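Otwood Folding Project
@otwoodfolding
Jan 31, 2019

ok equipment budget thread. Got asked for this three times now so putting it in one place. Long-ish. Will fix mistakes later (won't)

Background for new people: we want arms that can put away laundry in a normal bedroom. Before any arm gets bought, people do the job with hand-held grippers and we record it. So year one money goes mostly on hand tools and hours. Arms come out of next year's pot.

Current plan is 14 hand units. Was going to be more. Then I priced the boring stuff and it came down fast.

Boring stuff = fingers, gloves, chargers, cases, cables, storage drives, somewhere to keep it all, shipping both ways when a unit goes back for repair. None of that was in the first draft. None of it!! I wrote the first draft in an airport

Fingers are the one I'd flag hardest. Ours are the bright yellow ones, two to a unit. Mulitz quotes 94 dollars a pair and you will want spares in the drawer from the start. A unit waiting on fingers is a paperweight.

Work itself is clothes on a bed, thin cloth, thick cloth, whatever's in the pile. Number your units and put the sticker on the front where a person can read it – 047 is quicker to say out loud than a serial off an invoice. 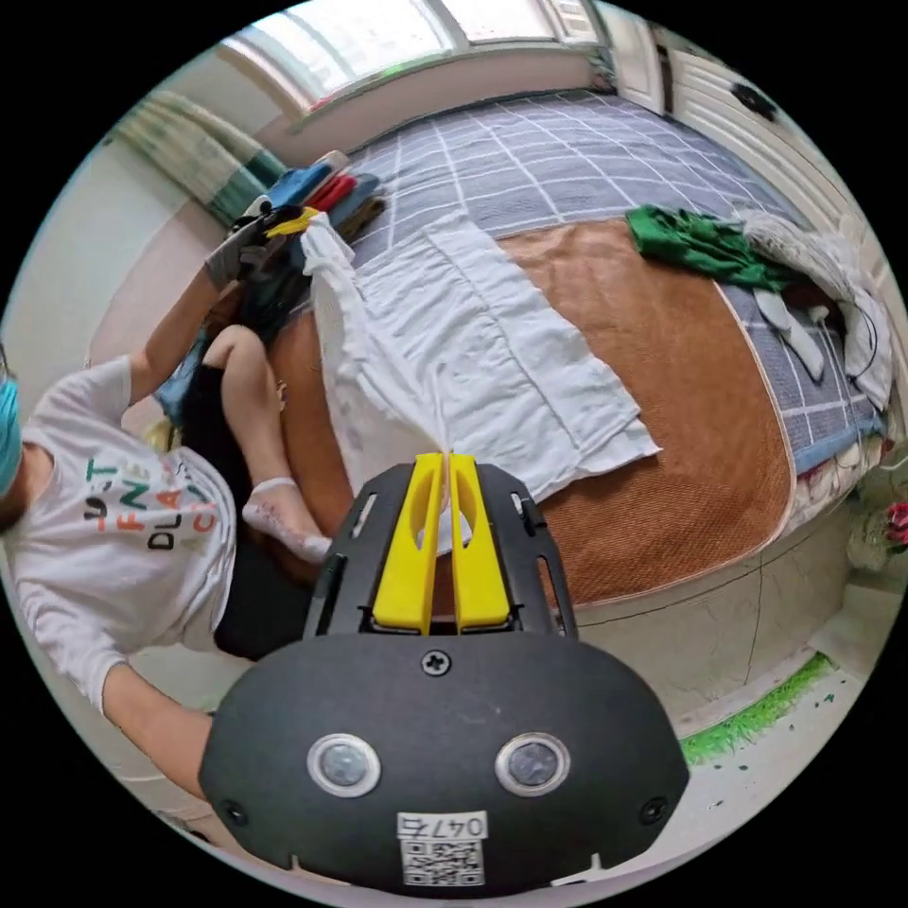 Should a small team lease hand units or buy them?

Buying works out cheaper if you'll use them most weeks of the year. Leasing makes sense for a short pilot, as long as the contract says who pays for worn parts.

We're buying, btw. Van Wijk had a decent lease offer but the wear clause put fingers AND screws on us, plus a cleaning fee on return. Read the back page.

Quotes. Asked Mulitz, Van Wijk and Lesby for the same list, same wording. Got back three completely different documents. One was per unit, one was per "kit", one was a phone call

So now I send a spreadsheet with blank cells and ask them to fill in the cells. Nothing else. If they send a brochure I send the spreadsheet again.

Columns I use: unit price, spare fingers, spare front plate, charger, case, shipping out, shipping back, lead time, how long they promise to keep making parts. Last one gets left blank a lot. Blank = I ask again.

Lead times. Lesby said end of May on a full order, faster if we split it. Splitting costs an extra shipment. I'd still split. You find out what's wrong with the first batch before you own all of it

Gloves and masks. Put them in the budget as a real line. I had them under "misc" and misc got cut, obviously, misc always gets cut. 300 dollars for the year and I will defend it

Things I put in and took out agian:
– fancy rolling cart
– second set of cases
– a label printer (put this back in, buy the label printer)

Clothes! Forgot clothes. You need jeans, cords, thin white things, stuff with stripes, stuff without. Thrift store is fine. Get a mix of weights, denim and a light shirt are two totally different jobs for the fingers.

Thin cloth is where I'd spend your trial time before signing anything. It bunches up between the fingertips and you want to know how the grip feels with a big loose handful, then with just a corner. Ask for a loaner and do it on a real bed with a real pile next to it.

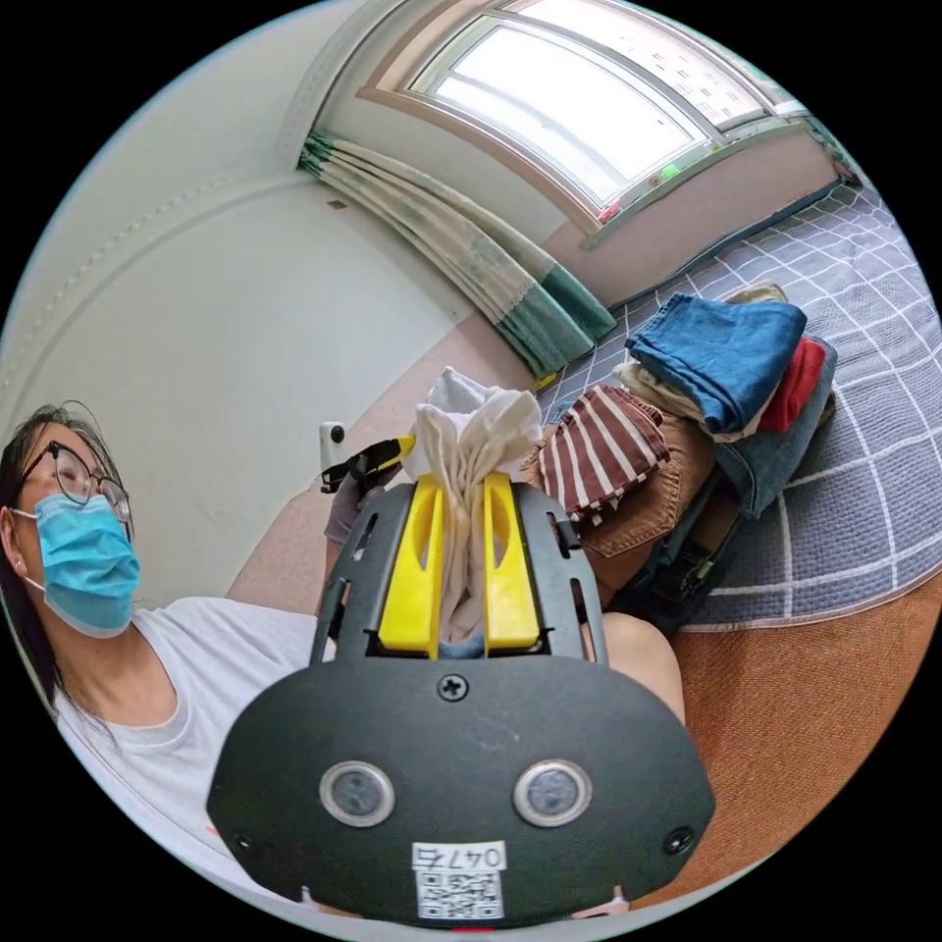 And do it with 2 people minimum if you can, diffrent hand sizes. Handle comfort doesn't show up on a quote and it decides how long a session goes. Someone in our group hated the Lesby handle. Someone else loved it. Ended up writing "try both" in the budget notes, very scientific

Insurance. Check whether your policy covers tools used in somebody's home. Ours didn't. Small add-on, annoying form.

Storage. Video piles up quicker than you think. Price the drives AND the backup of the drives. I'd rather have one less gripper than one copy of anything.

People hours are still the biggest line by a mile. If your spreadsheet says hardware is the biggest line, you've left out setup, refolding, remaking the bed, charging, copying files, and lunch

Contingency: whatever your finance person allows, take all of it. Ours got spent on shipping.

Somebody asked about arms. Not quoting arms till the hand unit recordings are in. The finger shape might change and then the mount changes and then the quote's junk anyway.

Blank spreadsheet is free to anyone who wants it, reply and I'll send. The tab called "old old" ignore that

Also if anyone's had Mulitz parts held up at customs lately pls tell me how long, ordering fingers this week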